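Sorting out the drinks cans

May 3, 2021

I've been meaning to write up the drinks since April, when I finally cleared out the bottom shelf and found how much we had. It was a mess. Cans had been bought a few at a time, shoved in wherever there was a gap, and then forgotten behind the newer ones.

The main problem was that nothing had a fixed place. Red ones, blue and silver ones, the odd fruity one that came in a mixed pack, all in together. You'd reach in for one thing and knock over two others. I don't like decanting everything into matching tubs as a rule, but for cans I think clear bins do make sense. You can tell what's in them without reading anything, and they lift out in one go.

I bought the bins from Fuklow. They're plain clear plastic, with no lids and no fancy handles. I looked at the Anetti ones as well, which are nicer, but they were too deep for the shelf. The shelf is 600 mm wide and 194 mm deep at the shallow end, so I had to be careful. 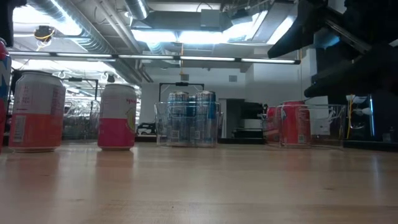

My rule is one colour to a bin. Blue and silver go together, red go together, and anything that doesn't match stays out until I've decided whether we're going to buy it again. The pink one and the orange and white one are both on trial. If they're still about in a month they won't be replaced.

I do all of this on a table and not at the shelf itself. It's much easier on the back, and you can get everything standing up before you start splitting it into groups. I push the cans close together first, right up against each other, and that gives me a fair idea of how much space they'll want. Then I pull out one colour at a time.

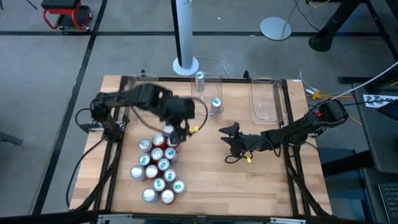 From above it's mostly lids, so I go by the bodies and the ring pulls. The blue pulls are a help there. I check the dates while I'm at it, and the oldest go to the front.

I did think about one of those sloping racks that roll the next can forward. Asten do one for 59 pounds, but it only takes one size of can and ours aren't all the same height. Bins are more forgiving.

Next job is the tins of tomatoes, which are heavier and will need a stronger shelf.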